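Blankets and quilts from the Gosling Road linen store

The linen store at Gosling Road lends bedding to families who have people coming to stay, or who have moved into a place with nothing in it yet. We have been sorting it since February. The pages here follow the bedding from the shelves to the sorting room and back again, with a short note on each stage. Click a heading to go to the larger versions.

The store holds nearly 900 pieces. Most are single blankets and cot quilts, and the rest are throws, mattress covers and a few heavy bedspreads that hardly anyone borrows in summer.

1. The shelves
Shelving runs along the back wall, single bedding on the left and double on the right. Nigel Ashworth put up the bottom row last year so that the heavy bedspreads could come off the floor. Labels face outwards and give the size, the fibre and the wash temperature.

2. The returns cage
Bedding comes back in the same bag it went out in. It stays in the cage until somebody has checked it against the loan slip. If a bag is short, we ring the borrower before the end of the week. The missing piece is nearly always still on a bed.

3. Washing
Cotton goes through at 60. Wool and anything we are unsure of goes through at 30 with a small amount of liquid and no softener. Knitted throws are washed alone in a net bag and spun slowly. We had two felted in one month before that rule came in.

4. Drying racks
Knits dry flat on the mesh racks, turned once. Woven blankets go over the double rail. The room is kept at 24 degrees with the window open a little, and a heavy throw can still take until the following afternoon.

5. Mending
Kelechi Ibrahim does the mending on the table by the window. Pulled loops are worked back through with a blunt needle. Bindings that have come away are pinned and sewn by hand, as the machine tends to stretch the edge. She keeps a tin of matched threads for the Amance blankets, which were bought in one lot and all fray at the same corner.

6. The Solline quilts
A set of cot quilts came to us from a guest house that was closing. The filling is light and they fold small, so they go out more than anything else on the shelves. Three have been retired for thin patches and cut up for padding.

7. Knits and prints
Thick knits take up more room than anything else we handle. 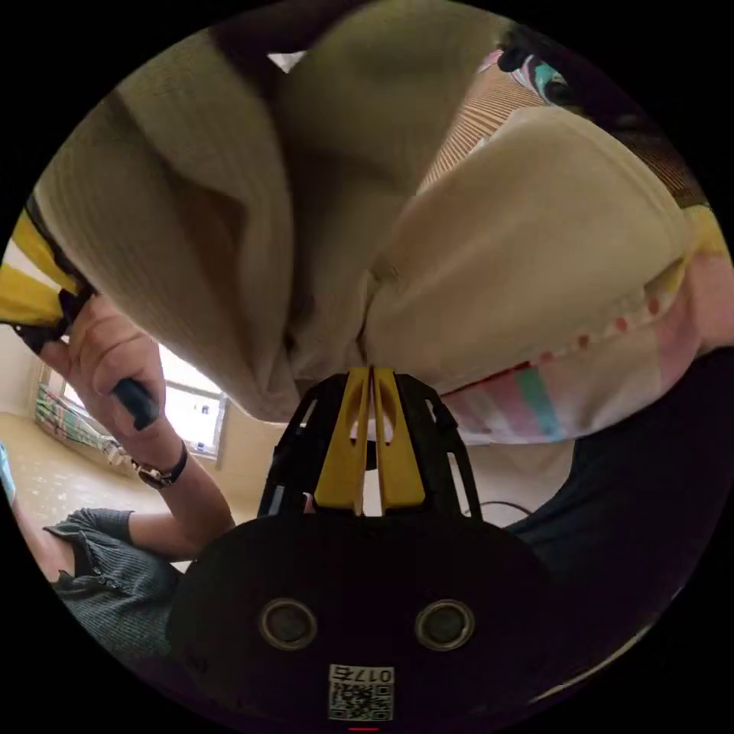
Knitted pieces are sorted by thickness first and colour second, and a deep rib goes with the winter stock. Folding is kept loose, in thirds, so that the ribs are not pressed flat under the weight of the pile. Plain cream is the hardest colour to keep in order because the off-whites all look alike under the strip light, though the ribbing on this one makes it easy to tell from the smooth throws. It is up against pastel stripes in pink, mint, teal and white, with small red dots near the border. Any piece with a printed cloth lining or backing has that written on its label, as the two fabrics can shrink at different rates.

8. Folding table
The table is marked with tape at three widths: cot, single and double. Fold to the tape and the piece will fit its shelf. New helpers usually start here, and it takes them a morning to get used to the doubles.

9. Bagging up
Each loan goes into a cotton bag with a slip inside and a copy tied to the handle. Plastic bags were given up after a damp winter. The older Grander bags have a drawstring and are kept for double bedding.

10. The collection desk
Loans are handed over between ten and noon. Borrowers sign for the number of pieces and are given a card with the washing instructions, though we would sooner have things back unwashed than washed too hot.

Blankets in good condition can be left at the side door during opening hours. We cannot take pillows, electric blankets or feather duvets. Larger prints of any picture can be ordered at the desk.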